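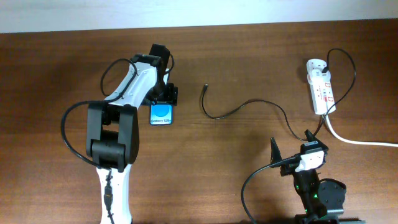 Pointed jaws or flat pads for plugging in a phone?

Asked by Jasmina Stoyanova, 10th June

Hi all! I'm comparing two gripper styles on a two-arm bench setup. The task is picking up a phone charger and cable, then getting the cable into the phone. Pointed jaws are brilliant at picking a thin cable up off the desk, but the plug rolls between the tips as soon as it touches the port. The Noner flat pads hold it dead straight and then can't get under the cable in the first place. I've done 12 tries with each and I love them both for different reasons, argh. Which would you keep?

2 answers

Warrick Te Moana
Great little task, I lost most of June to it! Keep the points on the arm that picks up and put a pad on one side only. One hard jaw and one soft finger gave me 6 good insertions in a row, which I'd never managed with a matched pair. Grab the plug by its moulded body, well back from the metal. And secure the phone with the other arm, low force, or you'll just shove it across the bench.

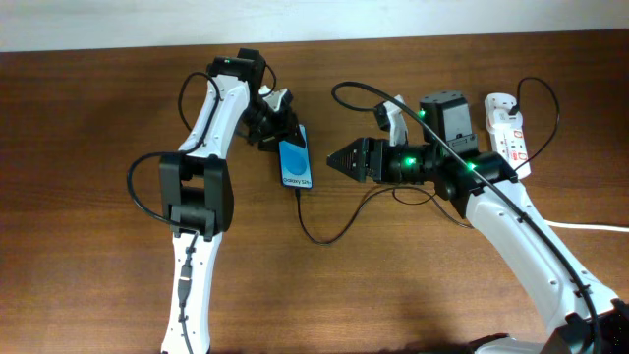

Does the cable slack matter much when comparing grippers?

It matters a lot, so leave the same length of free cable for every try. A stiff cable will twist the plug in any jaw, and you end up scoring the cable and learning nothing about the gripper.

tunstall104
what controller are you on? I had the Plurkov one and the grip force wandered all over the place until I updated it. swapped the fingers twice for nothing lol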